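Snack bags, again

So I said in the last post that I'd stop going on about the snack bags and get back to the allotment, and I will, I promise, but it's November and the allotment is a rectangle of mud and I've got more to say about crisps.

For anyone who missed it, my sister Yvonne started all this. She used to send a bag of bits to her lad Reece when he was in halls, because he was living on toast, and then his flatmates got jealous so she did one for them as well, and then I got roped in because I live nearer the good supermarket (Staseo, the one on the corner by the old bus depot, if you're local). Reece finished his course ages ago and has a proper job and a slow cooker, but we never stopped. These days I make up bags for whoever I think could do with one. Birthdays, new babies, a bad week at work. Kieran Holroyd had one when he did his ankle in and he still brings it up every time I see him, mostly to ask where the next one is.

The Staseo run is my favourite part. I catch the 424 up the hill with an empty rucksack and I go straight past everything sensible to the far aisle with the imported snacks. I can't read most of the packets, I should say that now. I pick them by colour and by whether they crackle when you press them, and by whether there's a cartoon on the front. It's not a bad system! I've had maybe two real disasters, and one of those was the dried fish, which I'd now quite happily buy again on purpose.

I do let myself spend too long in there. Last time I was over 90 minutes, door to door, for one rucksack of snacks, and I'd told Natalie I was popping out for milk. (I forgot the milk.)
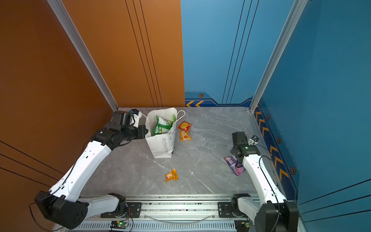
Choosing the bag comes before choosing what goes in it, for me anyway, and I know that's the wrong way round. I keep a drawer of them, flattened, every nice paper bag that's come into the house for the last few years, and I get them out and have a little think about who it's for. Elsie Crabtree was next on my list and Elsie is ninety per cent cheerfulness by weight, so she was always getting the white one with Happy Every Day printed up the front and the twisted rope handles. Grey lettering, nothing shouty. The handles are half the reason I like it, if I'm truthful, because the flat paper sort come unglued the minute you put a tin in, and I've chased a tin of peaches down Entwistle Street in front of a full bus queue. Never again.

Then it's the packing. I've got opinions about packing and Yvonne's are the exact opposite, so feel free to pick a side.

Yvonne packs like a supermarket delivery driver. Heavy at the bottom, light at the top, everything flat, done in a minute flat. It's perfectly good packing. But when you open one of hers you see the top layer and that's it, the whole thing looks like whatever went in last, and last time it was rice cakes. No shade to rice cakes but they're not an opening number.

I go for standing things up. Big crinkly bags upright at the back so they poke up a bit, small stuff lower down in front or tucked at the sides so there's something to dig for. You lose a bit of room, because a puffed-up bag of crisps stood on end doesn't leave you much for anything else, and you do have to stop them flopping over. I've tried tissue paper for that and I've tried a folded tea towel, and the tea towel was better but I never got it back. What works best is another bag of something. Two big ones side by side will prop each other up quite nicely as long as neither of them is too full of air. 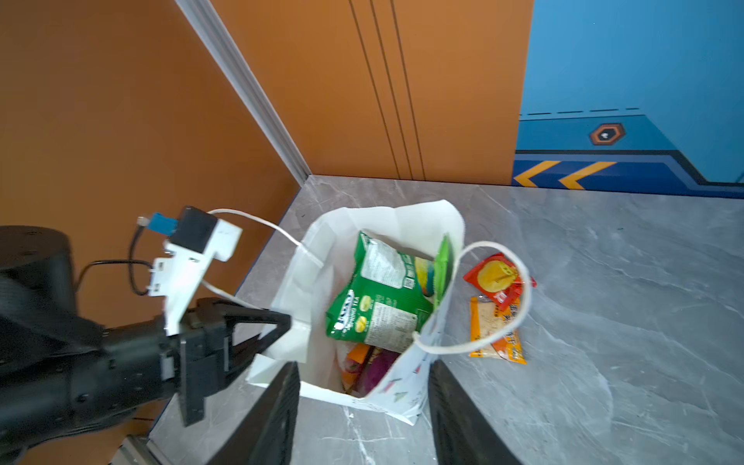

Greens standing up, orange tucked down underneath, and the little red fella with the yellow face out on the side.

I go on about green but there's a reason we've ended up with such a lot of it. Elsie's kitchen is green, her coat is green, her front door was green until the council did something to it. I asked her once whether she'd got sick of people giving her green things and she looked at me as if I'd asked whether she was sick of breathing. So when I see a green packet at Staseo it goes in the basket and I find out what it is later on.

The small packets are what I have most trouble with. They're so light they don't go where you put them. You drop one in the front corner and it slides straight down under everything and doesn't get found until the bag's being recycled, and I know that because Kieran rang me in the middle of a film to say he'd found a biscuit. Natalie's answer was to put all the little ones inside one clear sandwich bag, and yes, fine, it does work, but it looks like evidence. I'd rather leave them out on the worktop until the big ones are settled and then post them down the gaps one at a time. It takes longer. I don't mind, I've usually got the radio on.

Some other things I've learned, in no order at all:

Leave the receipt out. I know that sounds obvious but I've done it twice, and Reece worked out exactly how much I'd spent on him compared with his cousin.

Anything with a pastry-ish or crumbly middle wants to travel near the top. I put a packet of those lovely short, sandy biscuits at the bottom of a bag for the train once, under a jar, and what came out the other end you'd have needed a spoon for. He ate it with a spoon, to be fair to him.

Chocolate is for winter bags only. Natalie says I'm being dramatic, but Natalie didn't have to clean the inside of the car.

If you're packing for somebody older, try opening one of each yourself first. A few of those little foil ones need proper thumbs. Elsie keeps scissors on a string by the kettle, so she's sorted, but I do think about it. And I get to eat one, so everybody wins.

Check what's in them, too, if there's an allergy about. A lot of the imported stuff has a label stuck over the original with the ingredients in English, in writing so tiny I have to take it to the window, and if there isn't one I don't guess, it goes in our own cupboard. Natalie's friend's little boy can't have sesame and you would not believe the number of things that have got sesame in them.
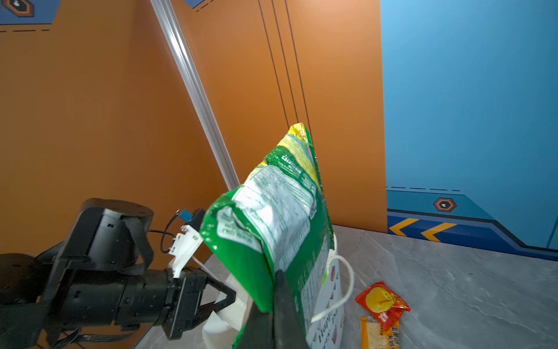 All that small writing on the packet, and the pastry packet waiting down by the red one.

I do read it, every line, with my glasses on and then with my glasses off. My mum used to say I'd read a sauce bottle if there was nothing else on the table and she was right, I did, I can still recite most of one.

I was asked in the comments last month what I do about handles, and I'd forgotten to answer, sorry. If they're paper rope I give each one a good tug before anything goes in the bag at all. If it's going on a bus I stick a square of card in the bottom, cut from a cereal box, and that takes the weight off the folds. And if it's raining it all goes inside a bigger bag for the journey and gets taken out again on the doorstep, which makes me look a bit shifty from across the road but there we are. Paper and drizzle don't get on.

And somebody else wanted to know whether you could do the whole thing on a tight budget. Yes, easily! Three or four packets in a nice bag looks generous if you stand them up, and nearly all of mine are the small cheap ones by the till. One bigger thing, a few little things, and something with a face on it to make them laugh. Yvonne does hers from the reduced shelf and they're gone just as fast as mine, rice cakes and all.

I took Elsie's round on foot. It's 1,407 steps to her gate from ours, according to the thing on my wrist, and I carried the bag in front of me in both arms the whole way like a cake. She'd got the kettle on already. She won't open a present in front of people, never has, so I had to sit there with a cup of tea and pretend I wasn't looking at it, and then she asked if I wanted a biscuit and went and got a plain digestive out of the tin!! With all that sat on the side!

She rang in the evening, though, and we had a good long chat about which ones she'd tried. She'd started with the big green one, obviously. She says they're a bit like the puffs we used to get at the baths and a bit like nothing she's ever had, and could I find out what they are. I said I'd have a look next time I'm up there. She's keeping the bag as well, it's going to have her knitting in it, so that's one less for my drawer and I've not got another with rope handles. If anybody's got any going spare and you're near us, give me a shout.

Next on the list is Reece, who's moving flats and has been hinting. He's asked for nothing with fish in. I've said I'll see what I can do.

Allotment next time. Probably. There are leeks, at least.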